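Print this article | E-mail to a friend
14 comments | 77 shares

The Price of a Folded Towel

Oct 22, 2021

The equipment manager at Wanigasekara, a linen service in Celville, keeps her robot budget on one sheet of paper. She has been asked to put it in a spreadsheet and has declined.

"A spreadsheet lets you hide things on the second tab," she says. "I know, I've done it."

The company started pricing folding equipment in May. Her first quote came from Mestodness and covered an arm, a gripper and a cart. It did not cover the table. It did not cover fingertip pads either, which she learned are treated by the trade much as printer makers treat ink.

"They told me the pads were a consumable. I said, how consumable? There was a pause on the line - a long one. I wrote down $1351 a year and that's what's in the budget. Next to it I wrote a question mark, in pen."

She is firm that the arm is the part people overspend on. Cloth doesn't weigh much. What costs money is getting hold of one corner of it without bringing along everything underneath, and her advice is to make vendors do that in front of you, with your own laundry, before anyone discusses reach or payload.

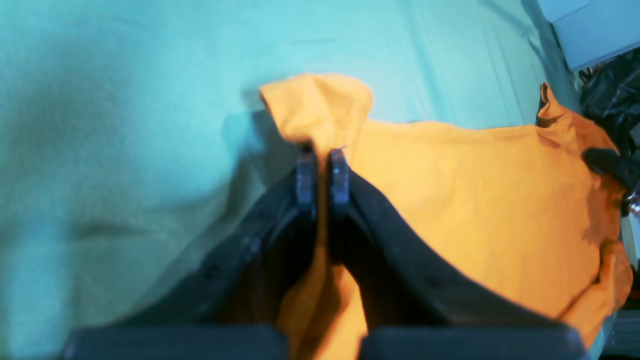

A two-finger gripper pinching orange cloth just below a raised corner.

"Every demo video has a white towel lying perfectly flat," she says. "I would love to meet the customer who sends us those. Ours come in wads."

So she brought wads. The trial load was 128 pieces, picked by her from the regular Tuesday work, and the Fukance sales rep asked politely whether they could be ironed first. Fukance is still on the list, she says, but lower down.

Then there is the line she calls "standing around," which is 165 hours of staff time for setup, training and watching the thing to see what it does. Her boss wanted it cut in half.

"I told him he could cut it on paper. They'll stand around the same amount."

Would she buy one tomorrow? She would lease one, for a year, with the pads included in writing. The question mark stays until she sees the contract.

Print this article | E-mail to a friend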